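Grondow and Praston Veterans' Club
Minutes of the General Meeting, November
Held in the back room at Praston, 7.30 in the evening

1. Welcome and apologies
The Chair opened the meeting with thanks to everyone who had come out in such dreadful weather, and a particular word for the members from Amin, whose bus had been diverted by way of the quarry and who arrived looking much in need of the tea urn. Six apologies were received. The minutes of the last meeting were read and agreed, once "bugler" had been put in where "burglar" had been typed.

2. Matters arising
The leaking gutter over the side door has been mended at last, and the bill was kinder than feared. The lost umbrella from the summer lunch is still behind the bar, should its owner be reading.

3. The standard and its case
There was a long and very friendly talk on the state of the old branch standard. Members will know that the fringe is coming away along one side and that the blue has faded a good deal where it used to face the window. The Secretary had written to Zostorik, the framing and cabinet firm, and read out their reply, in which they offer to build a glazed oak case deep enough to take the standard furled, with the pole laid behind it. 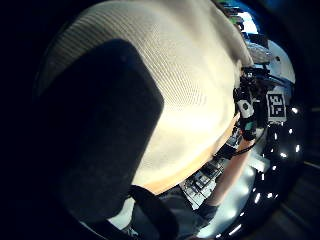 Several members felt that a standard ought to be carried and not shut away, and this was put with some feeling. The Standard Bearer said that he would be sorry to part with it but that the stitching would not stand another wet parade, and he would sooner see it safe. It was pointed out that the newer standard, given by the Amin members, is perfectly sound and has only been out twice since it was dedicated. After a good deal more discussion, and a pause for the urn to be refilled, it was agreed to accept the Zostorik offer, with the case to hang on the long wall opposite the bar, well away from the radiator. Nine members voted for and three against, and all shook hands on it afterwards.

4. Retirement gift for the Parade Marshal
The Parade Marshal kindly stepped out to see to the biscuits while this was discussed. Suggestions were a clock, a pace stick with a silver collar, and a framed print of the old drill hall at Grondow.

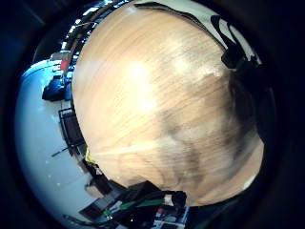 The pace stick had by far the warmest support, and the Secretary will ask about engraving. The wording was left as his name, his years of service and the club badge, as the longer verse put forward was much enjoyed but would not fit. The gift will be given at the January supper, and members are asked, please, to keep it to themselves until then.

5. January supper
Tickets will be on sale from the bar. There will be a hot pie or a vegetable bake, and anyone wanting the bake should say so when they pay, as last year we ran short. Cadets will serve at table again and will be fed beforehand.
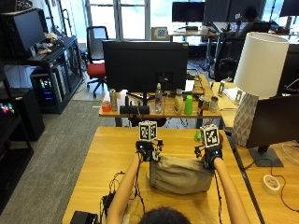 6. Any other business
A member asked whether the medals talk could be held in the afternoon for those who don't care to drive after dark. The Chair thought this a very sensible idea and will ask the speaker. The hearing loop was reported to be buzzing again near the piano.

The meeting closed at almost 9 o'clock. The next will be in February, in the same room, with the heating on beforehand.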